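# The cult of the bare table

Malcolm Staniforth wants every work table in the Wiltdale shop cleared down to the surface by five o'clock. He has wanted this since September, when he came back from a talk in Clultwood with a folder and a new vocabulary.

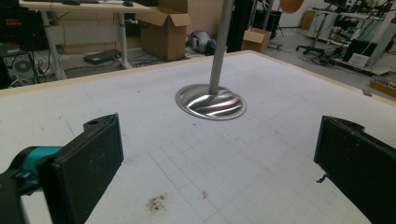 *A big white table with a grid on it. Cleared, bar a metal dish and pole. Clean is another matter.*

I have nothing against a clear table. I like one. What I doubt is the claim that comes with it, that an empty top means good work is going on. Look at the crumbs, or dirt, or whatever that brown smudge is. Look at the scuffs. There is next to nothing on the table but a dish and a pole, and the mess is still there, easy to see. Meanwhile there are cables on the floor beneath the desk at the back, and no one has written a policy about those.

Stuff taken off a table goes somewhere. In my experience it goes onto the next table, then under a desk, then into a box marked "misc" that Roy Stockdale will be asked about for the next 3 years. Roy once spent 21 minutes looking for a clamp that had been tidied.

I'm also not sold on the grid. Squares are handy if you measure from them. If you don't, they are decoration that shows up every speck, and you end up wiping the lines all day. A pale foam top marks if you look at it wrong – I would take a beat-up old bench over it any morning of the week.

The folder says a tidy shop saves 1000 hours a year. It doesn't say whose hours, or who did the counting, or whether the tidying was subtracted. I asked. Malcolm said he would find out.

So by all means clear the table. Then get a damp cloth and go over it, and after that do the floor. And leave Roy's clamps where Roy put them.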